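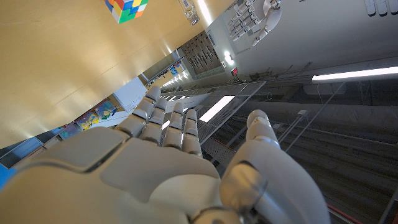 Robotic hand, white, fingers up.

I have been eating lunch at Kudo in Trullville for most of a year now, and I would like to talk about the rice.

Kudo, if you haven't been, is one of those places where you walk along a counter and assemble your own meal by pointing at it. Base, protein, toppings, sauce, crunchy thing. The menu board calls this "your bowl, your story." My story is brown rice, chicken thigh, cucumber, pickled onion, and a sauce called Green, and it has had the same plot since last September.

For a long time I thought I was bad at this. Other people's bowls looked like something. Mine looked like a salad had been dropped from a low balcony. I'd get back to my desk, peel off the lid, and find all the sauce in one corner, a solid inch of rice no flavor had ever visited, and the cucumbers bunched up like commuters.

So I started paying attention to how the regulars order, in the way other people my age have started paying attention to birds.

The first thing I noticed is that they ask for less rice. The default scoop at Kudo is enormous, because rice is cheap and a full bowl looks generous. But the bowl is a fixed size, and every spoonful of rice is a spoonful of something else sliding off the top when they press the lid down. Ask for a half scoop and the whole thing changes. You can get a fork to the bottom. Nobody charges you less, obviously. I did ask.

The second thing is sauce in the middle. If you say nothing, the sauce goes on last, in a zigzag, and the zigzag is for show. It sits on the onions and then transfers itself to the inside of the lid. What you want is to say "could you put some on the rice first" right as the rice goes in, before the chicken. You have to be quick. There's a window, and it closes when the tongs come out. The first time I tried it I said it too late and the guy had to lift the chicken back up with the tongs while I apologized to everyone behind me, and I think to the chicken.

Which brings me to the line.

At noon it goes out the door. I don't mind a line in principle, but a build-your-own place has a particular kind, where it moves nicely for a while and then stops dead behind somebody who has reached the front and is seeing the concept of toppings for the first time. "What's the difference between the corn and the charred corn?" Sir. I once stood there for 20 minutes behind an office group ordering off a phone, one person holding the phone up to the glass and reading out bowls for people who had stayed at their desks, each with a substitution and two of them with feelings about cilantro.

If you can hold out until 1:30, do that. The chicken is a little drier but you get your pick of the tables, including the good one by the window that doesn't rock.

My coworker Hammad Abbasi thinks all of this is a lot of effort for a bowl. He's a Rotero man. Rotero is across the parking lot and sells roast chicken in quarters and halves with two sides, and you do not get to customize any of it. You say "quarter dark," they say "sides?", and you say which sides. Hammad considers this the high point of civilization. He's in and out in 3 minutes and he tells me so when he sits down, usually while I am still explaining to him about the half scoop.

I went with him a few weeks ago to be fair about it. And the chicken is good, I'll give him that. The skin is properly brown, and they do a potato with garlic that I've thought about since. But the sides come in those little black cups with the tight lids, and the coleslaw was the kind that is mostly a liquid, and by the time I'd gotten to the end I missed pointing at things. I hadn't expected that. I like the pointing! I complain about it constantly and I would apparently be lost without it.

There is also the matter of the crunchy thing.

Kudo offers fried shallots, toasted seeds, or crushed pita chips as the last stop before the register, and you're allowed one. If you want a second one it's extra. I have no objection to paying extra for avocado, a fruit with the shelf life of a sneeze, but extra for seeds stings a bit. What I do now is ask for the shallots on the side, in a sauce cup. It costs nothing, they stay crisp until I'm back at the office, and the cup holds noticeably more shallot than they'd ever sprinkle. I wasn't going to share this, because I'm worried they'll stop doing it, but I have looked at the traffic figures for this blog and I believe the shallots are safe.

A word about Green. I have no idea what's in it. Cilantro, definitely. Jalapeno, some kind of yogurt, and a sour note that I thought was lime until I tried to make it at home with lime and produced something that tasted like a candle. I've had 3 goes at it. The second was the closest, with half a preserved lemon and more salt than seemed reasonable, and my wife said it was "nearly green." I asked at the counter and was told it's made at the Gullevel location and comes over in tubs, so the people selling it to me don't know either. We are all in the dark together, pointing.

(If you've worked it out, please leave a comment. I suspect tomatillo but I've been wrong before, see candle.)

Last thing, the tray of hot sauces by the napkins. The one with the orange cap is mostly vinegar and perfectly friendly. The unlabeled one with the black cap is not. I put it on a whole bowl once, before a meeting, with the easy confidence of a man who had just been told how well he handled the orange one, and I spent the first half hour of that meeting nodding with my mouth closed. People said I seemed very engaged.

Around 30 bowls in, by my loose reckoning, the woman on the register started ringing me up before I got to her. I've been meaning to try the salmon since spring. I don't see how I can now.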